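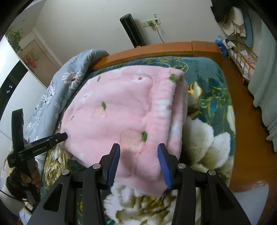 *By Ysaline Lacroix | February 13, 2026 | Home and Bedroom*

I bought the Gornden fleece blanket in August, when it was much too warm to use it, so for the first weeks it only stayed in the closet. Now I have slept under it for most of the winter and I can write a fair review.

First, the softness. From the first day it is very plush, and it has stayed plush after 10 washes. I wash it at low temperature with a small amount of liquid detergent and no softener. My sister used softener on hers and it became a little flat, like the fur of an old toy. The first wash leaves a lot of fluff in the filter of the dryer, so please clean the filter before and after. From the third wash I had almost none.

The warmth is good but it is not a winter blanket alone. My apartment in Garnevport has old windows, and on the coldest nights I put it between the sheet and the bedspread. In this way I am comfortable and I don't need to turn up the heat. In autumn it was enough by itself. If you are a person who gets hot at night, I would not recommend it, as fleece does not breathe like cotton.

I must mention static. In dry weather it makes small sparks when I pull it quickly, and my hair stands up in the morning. A humidifier has helped me a little.

About the pattern: pink with small green leaves and pale flowers. It does not match my bedspread, which has big cream and white peony-like flowers on dark teal, but I find the two together cheerful. The same blanket is sold in plain gray for more serious people.

It folds into quite a thick pile, so measure your shelf. Mine did not fit in the Sindo storage box where I kept my old one, and I had to buy a larger box.

Before buying I read many of the 634 reviews on the store page. Several people complained about the hem opening at the corners. On mine, one corner began to open in the second month. I wrote to the shop, and a lady named Ritu Chauhan answered me the next morning and offered a new blanket or 2 vouchers. I took the vouchers and sewed the corner myself in five minutes. It has held well.

I give it four stars of five. I take away one star for the hem and for the static together. I would buy it again, perhaps in the larger size, because when my husband turns over I lose my half.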